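How Do You Pick a Hand for a Robot?

Your own hand is a wonderful thing. It can hold a pencil, squeeze a sponge and scratch your nose, and you never have to swap it for a different one. Robots are not so lucky. Somebody has to choose a hand for them, and a robot's hand is usually called a gripper.

At Werkska, the people who test grippers start on a computer, in a pretend kitchen that works a little like a video game. A pretend bowl can fall on the floor all day long and there is nothing to sweep up - which makes everyone a lot braver about trying new things!

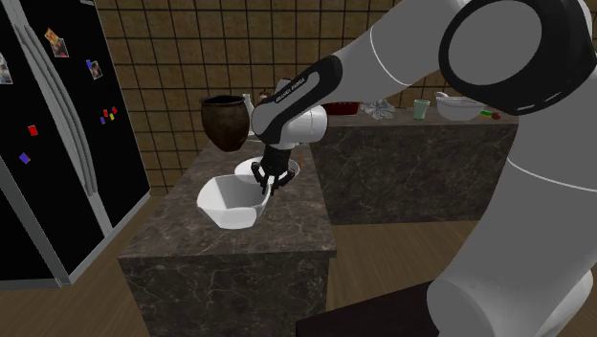 GRIPPERS UP CLOSE

Two thin black fingers are pointing down over the rim of the small white bowl. This kind is called a parallel gripper, because its fingers stay side by side and slide together or apart, a bit like a pair of sliding doors. A thin rim is a nice thing for fingers like these to pinch. A big round pot with a fat belly is much harder, and you can try that one yourself with just your thumb and one finger (ask a grown-up which pot!).

The testers also have a gripper called the Hevel, with soft rubbery fingers that bend around things, and one called the Seledari, which uses suction, like the cup on a toy dart. Each gripper gets 15 tries at every object, and the computer keeps score. Last December they ran 437 tries before lunch, and the Hevel did best with cups, while the Seledari kept losing its hold on anything bumpy.

After that, the two best grippers go on to a real arm and a real bowl, and then the sweeping up begins.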